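Tondura Table List - message archive
Subject: Re: Runner under the tray or beside it?
Date: May 17, 2019

On the Tondura list, a member wrote:

> I have a striped runner and one big tray and I can't get them to live
> together. If the tray goes on top I lose the stripes, and if it goes
> beside there's no room for plates. Do you all just pick one? Also, are
> wide-rimmed bowls any good for everyday, or only for soup?

Oh, I love this question, because I've been fiddling with the very same thing all spring! My answer is to let them overlap. Lay the stripes down first, set the bowl on them, then slide the tray over the near edge so a good stretch of weave still shows. I've gone with a cream tray, a white bowl and a fork with a reddish-brown wood handle, and the wood warms up all that pale stuff so nicely.

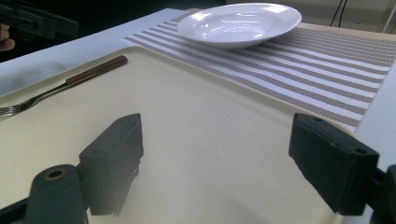

Page last changed: May 17, 2019

The tray is the big Skirkix one and it cost me $19, and I'd buy it again tomorrow. It's plain as can be, with a raised rim and rounded corners, so a rolling grape stays put. I did try a patterned tray first (a gift, very cheerful) and with the stripes it was just too much going on. If your runner is busy, keep the tray quiet.

As for size, my runner is 16 inches wide, from Bielecka, and I wouldn't go narrower. A wide-rimmed bowl needs some cloth around it or it looks like it's about to fall off a ledge. I had a skinny one until last September and never got along with it. 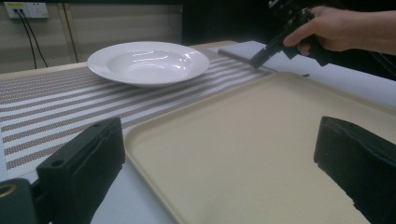 The other thing I'd try is turning the whole arrangement so the stripes run away from you at a slant when you're sitting down. It sounds fussy, but it takes thirty seconds and the table feels longer - mine does, anyway, and it's not a big table.

And yes, please use the wide-rimmed bowls every day! Pasta, salad, a heap of beans with an egg on top, they're all better with that big rim to park a piece of bread on. Mine are from Fokach, white and very shiny, and I reach for them before anything else in the cupboard. The only thing I don't use them for is cereal, where I want something deeper.
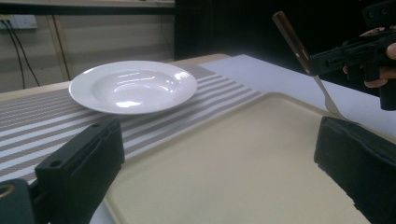
Does a woven runner need ironing after a wash?

Mine doesn't. I pull it straight while it's damp, smooth the corners with my hands and dry it flat on a towel, and by morning it's ready to go back on the table.

Do write back and tell us which way you went. I'm already eyeing a second runner in dark green, so if anyone has put dark green with a cream tray, I'd love to hear how it looked.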